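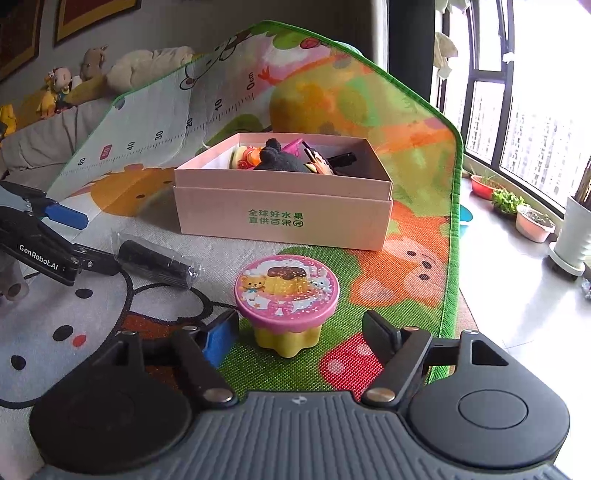

Entry 17: Finger pads and opening width, hand-held gripper

Shared Workshop Notebook
Home | Projects | Notebook | Tool Booking | Contact
Reading time: 3 minutes
Print this page | E-mail this page

February. Entry opened at 9:40 a.m.

Purpose. To settle the opening width and the pad material for the hand-held gripper before the Vakow arm is fitted with the same fingers. The trials for this entry are being held at home on the play mat. The bench at the workshop is in use for the Grurent conveyor until the end of the month.

Test objects. The first object is the round pudding-shaped container with the pink lid and the scalloped yellow base. It was chosen for the base, which gives a flat pad very little to bear on. The toys in the fruit box, including the burger and the gray plush, are to follow in that order. Soft items are to be recorded on a separate sheet.

Procedure. The operator opens the fingers fully, lowers them on either side of the object, and stops before contact. The trigger is then closed in one motion and the object is lifted clear of the mat, held for a slow count, and set down. Any lift in which the lid carries the weight of the container is to be entered as a failure, even if the object does not fall.

Fingers. The blue pad remains on the left finger. The right finger is the angled black arm with the vertical tip. Members are reminded that the pivot bolts are to be checked by hand before each set and tightened with the short wrench only. The long wrench strained a bolt in the last build, and the replacement came from Fagundes at our own expense.

Results, first set. 44 lifts entered, of which 17 were failures under the rule above. Most of the failures were made with the pads too high, at the level of the lid. With the pads lowered to the scalloped part, the container turned slightly in the grip but stayed level. The turning is not considered a fault for this purpose, although it will matter when the arm has to place objects facing a set direction.

Results, second set. Not complete. The pad began to lift at its lower corner and the set was stopped at 11:15 a.m. These lifts are not to be added to the first set.

Decisions. The present opening width is kept. A thicker pad will be cut from the Amer sheet and tried on the left finger first. The right finger is not to be altered until the second set has been repeated in full.

Outstanding:
- Cut new pad; mark the date on the back.
- Repeat second set from lift one.
- Return the short wrench to drawer 106.
- Copy the results to the Vakow folder.

Print this page | E-mail this page
Previous entry | Next entry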